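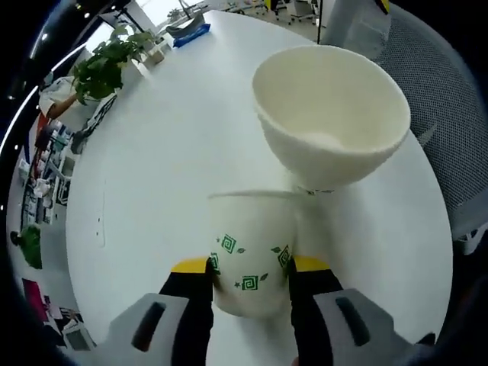
By the Lastow Home Desk
Filed under: Kitchen Tips, Movie Night
3 min read

A film delayed from spring to summer leaves plenty of people watching at home, and a long movie goes better when the snacks are sorted before the opening titles. These tips are for stovetop popcorn and a living room with a TV or small projector.

Use a heavy pot with a lid. Put in 3 tablespoons of oil and a few test kernels over medium heat. When those pop, add the rest in a single layer, cover, and take the pot off the burner for 30 seconds. Put it back and shake it every so often. Stop when the pops slow down to one every couple of seconds.

Regular table salt slides off popcorn. Grind it finer in a clean coffee mill, or buy a superfine one. Nuta sells a popcorn salt that sticks well, but it is strong, so start with half of what you would normally use. Salt before butter if you want the popcorn to stay crisp.

Unpopped kernels keep best in a jar with a tight lid, away from the stove. If an old batch won't pop, add a teaspoon of water to the jar, shake it, and leave it overnight.

Pour drinks before you start. For a movie over 90 minutes, plan a break near the middle and refill then.

Butter on a remote: wipe it with a barely damp cloth and one drop of dish soap, batteries out. For a fabric couch, cover the spot with cornstarch, wait an hour, and vacuum.

Soak the pot in hot water during the credits.

More in Kitchen Tips: Getting Burnt Sugar off a Pan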